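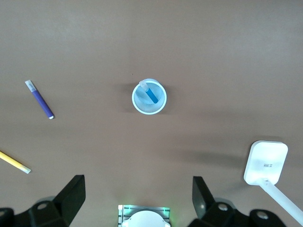

Progress report, May
Gurkdale bench cell: upkeep and repair
To: Raymonde Beaulieu, Dekatum program office

You asked for a plain account of where the money for upkeep has gone, and whether the cell is in better shape than it was at the last report. It is in better shape. I am less sure than the supplier that it will stay that way, and I have tried to keep what we know apart from what we have been told.

Hours and stoppages

The arm logged 2,703 pick attempts in the period, nearly all of them the marker-to-cup job. We had 40 stoppages that needed a person to walk over and do something. Before the gripper was rebuilt we were stopping more often than that, but the old log lumped operator pauses in with real faults, so I can't give you an honest before-and-after figure. The new log keeps them apart. Anyone who quotes you a percentage improvement is guessing.

Gripper

Both fingers came off, were cleaned and went back on with new screws. The left one had worked slightly loose at its bracket, enough that the tips met off centre when closed. On a cup nobody would notice. On a marker lying flat it matters, because the barrel rolls away from whichever finger arrives first.

Fustetti's manual says to check the bracket screws every six weeks. We found movement after two. I have raised this with them and was told our tightening was probably uneven, which may be true of the first fitting but doesn't explain the second, done by their own technician. We now check every Sunday before the cell starts its week, and the person checking signs the sheet. It takes ten minutes.

The wide opening setting was also changed. It had drifted past the value in the settings file, and the cause was a stale calibration that loaded again at each restart. That file has been deleted from the controller and from the backup copy, where it was also hiding.

Wrist camera

The camera was taken off, wiped and refitted against its stop. I had been asked to budget for a replacement on the grounds that the picture was "soft". It wasn't the camera. There was a film on the lens cover, probably from the spray we used on the bench, and the spray has gone back to the cleaning cupboard. Please treat the replacement line in the last budget as withdrawn.

Lighting

The desk lamp was brought in to even out the light over the work area. My view is that it has helped in one spot and made another worse. A single lamp standing low to one side throws broad shadows over the tabletop, and pale items against the bench come out differently depending on which side of it they lie. Lie, the vision package, was meant to cope with this. It does on the purple and blue markers. On the pale yellow one it still misses more than I'd like, mainly near the left edge of the reach.

The supplier of the package has suggested retraining it. I would sooner fix the light first, as that is cheap and we can undo it. We have asked for a price on a diffuse overhead panel and will try it for two weeks before anyone pays for retraining.

Cable and arm

The wrist cable was rerouted after it was found rubbing at full rotation. The jacket was scuffed, but the continuity test was fine. We have left the cable in service and ordered a spare. The joints were checked for play and none was found, though the check is done by hand and depends a fair bit on whose hand.

Spending

The upkeep allowance is 70 per cent spent, against 80 forecast for this point. I wouldn't read that as a saving. The overhead panel hasn't been bought yet and the spare cable hasn't been invoiced.

Still open

– Fustetti to answer in writing on the bracket screws. Asked twice.
– Price for the overhead panel.
– A proper rule for what counts as a stoppage, agreed with your office, so the next report can be compared with this one.
– The claim in the original proposal that the cell would run a full shift unattended. It has not done so yet, and I'd ask that the line be left out of the public summary until it has.

Happy to go through the log with you at the bench if that's more use than another page from me.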